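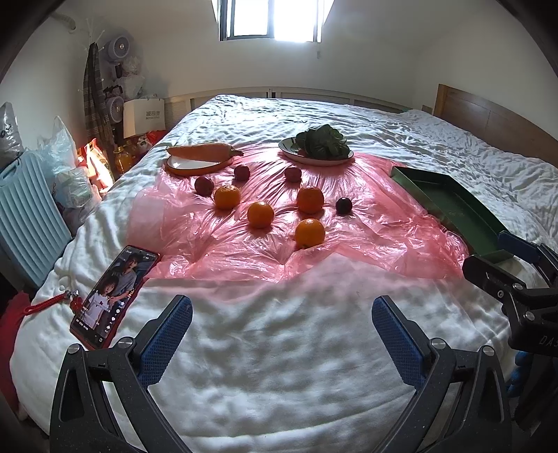

Eating in Bed, Properly
Photographs and captions by Mahtab Golestani

We had the upstairs of a house in Gundudia for most of November, and the dining table was in the hall with a leg off. The letting people, Nikzad, were very sorry about the leg. They were sorry by email, then by telephone, and once in person on the doorstep, with a tube of glue that was the wrong sort of glue. In the meantime there were the beds, which were large and flat and had all their legs.

My grandmother would spread a cloth on any surface that held still and call it lunch, so I can't claim to have been badly brought up. I did learn a few things about duvets. These are the pictures I liked, in an order that made sense when I put them up. Click any of them for the larger version, except number 9, which has never worked.

1. First attempt
Soup. I won't be taking questions about the soup.

2. The washing line
The same duvet cover, an hour after the soup, in the back garden. Prumard hill is behind it, doing nothing to help it dry.

3. Oranges, plums, greens
By now we had the pink plastic sheet, and the rest followed. Oranges and plums loose on the sheet, leafy greens on the round plate with the dark rim, and the toy carrot lying on the oval plate with the orange one. An orange on a duvet will travel towards whoever sits down first. Plums wait until you've stopped watching.

4. The sheet on its own
Translucent, pink, bought off the roll at Zirel, the hardware shop by the bus stop. I asked for a tablecloth. The man said they had nothing you'd want to call a tablecloth and cut me a length of this. It squeaks when you lean on it, and every crumb can be found afterwards by ear.

5. Zirel, front window
Mops to the left, paint to the right, and a handwritten card about keys. I went in for one thing on most days and came out with something else on all of them.

6. Tea for two, bread for more
The trick with a teapot is to give it a tray and the tray a book under each end. The books are a bird guide and a history of drainage, both from the shelf on the landing. I read a fair bit of the drainage one in the end. It picks up once they get to the culverts.

7. Crumbs, detail
Seeded loaf. I'd advise against a seeded loaf.

8. The table, at rest
In the hall with its leg beside it. We kept the post on it, at the end that still stood up, until the morning the post became too much.

9. (Doesn't open)
A very good one of breakfast, as I remember. Boiled eggs standing up in a muffin tin. You'll have to trust me, or write to whoever runs this site, who hasn't answered me either.

10. Rice
Rice wants a deep dish and a steady household. We had the dish. The spoon at the edge was put down for one second by a person who has asked not to be named in the caption and who has, by their own account, never dropped any rice.

11. How to sit
Cross-legged at the corners, backs to the headboard if you're quick. Whoever gets the foot of the bed has nothing to lean on and becomes the waiter. Getting up has to be announced, so that the others can hold their cups.

12. Afternoon, blinds up
The light in that room came in white and flattered everything, including a plate of toast I'd burnt and then scraped. You can't make out the scraping. I know it's there.

13. Market, early
Gundudia market is over by ten, by which they mean that at a quarter to ten you're stepping over people's folded trestles. I bought 700 grams of plums because the woman put them on the scale before I'd said how many I wanted and neither of us cared to go back.

14. Plum stones in a saucer
Later the same day.

15. An argument about trays
My side held that a tray should have a lip, so things stay on it. The other side held that a tray with a lip is a drawer. Both trays are shown. The one with the lip won on points when the jam went over.

16. The jam
Damson, from a stall up at Prumard, set so hard it had to be talked out of the jar. It went over very slowly. There was time to fetch the camera.

17. Cold supper
Cheese, pickles, what was left of the loaf from number 7. We'd stopped pretending this was temporary and had begun to have opinions about pillows — two behind you is comfort, three is a consultation with the dentist.

18. Napkins
Tea towels. The striped one belongs to the house and is on Nikzad's inventory as "linen, assorted". I put it back washed and ironed, and it's probably the only thing in that cupboard that ever has been.

19. Prumard, from the bench
A walk, so as not to be found indoors at three in the afternoon eating on a bed. Sandwiches, on our knees. The bench was at the right height and perfectly level and we all felt a bit lost.

20. Peel
One orange, one piece. It took three oranges to get it, but those aren't in the picture.

21. Second sheet
I went back for another length, thinking of the spare room. The man at Zirel said pink was finished and did I want clear. Clear on a white bed is a terrible thing. You put your cup where you believe the plastic is.

22. Where the plastic wasn't
Coffee. Please compare with number 2, which has the same washing line and the same hill.

23. The glue
It's for tiles. It says so on the tube, and there's a drawing of a tile.

24. Pancakes, a mistake
Not the pancakes themselves, which were decent. Syrup moves downhill, and on a mattress downhill is wherever you happen to be.

25. The good plates
Found at the back of the top cupboard, wrapped in newspaper, and used once with a great deal of care. I held my breath from the salad to the pears. Then I washed them, wrapped them in the same newspaper and put them back, and we went on with the ones we weren't afraid of.

26. Rain, both windows
We ate lunch at noon and a second lunch at two. Nothing else happened. It was one of the better days.

27. A visitor
My cousin came up for a night and was shown to the dining room, meaning the bedroom. She took her shoes off without a word and asked where the salt was kept. The salt was kept on the windowsill. I've always thought well of her.

28. Salt on the windowsill
For completeness.

29. The leg goes on
A joiner came in the last week, with his own glue and a clamp. He was twenty minutes, of which fifteen were spent telling me how he'd have built the table in the first place. The answer involved a different table.

30. Dinner, seated
Chairs, forks on the left, everything a sensible distance off the floor. The soup came back for this one and behaved. We were all very upright. After the plates were cleared somebody carried the pears upstairs, and the rest of us went up after them.

31. Stripped bed, last morning
Sheet folded on the chair, duvet over the rail. I shook out the pillowcases from the window and a single sesame seed came down past the kitchen. See number 7.

A few notes, as people have asked.

The plastic wipes down with warm water and a drop of washing-up liquid. Hang it over the bath. Fold it while it's damp and it will stick to itself, and then you'll own a pink brick.

If you want to try this at home, begin with fruit. Whole fruit, nothing sliced. Work up to bread over a few days, and leave soup to people with tables.

Prints of 10, 12, 20 and 26 can be had in the small size, on matt paper, in an edition of 200. That was the printer's minimum, and I don't expect to trouble the far end of it. The rest are for looking at. Number 1 isn't for sale and I'd be worried about anyone who asked.

The deposit came back in full, less a small sum for "wear to tea towel (striped)". I've written to them about the ironing.

M.G.

Next gallery: Bus Shelters, Mostly Wet
Back to all galleries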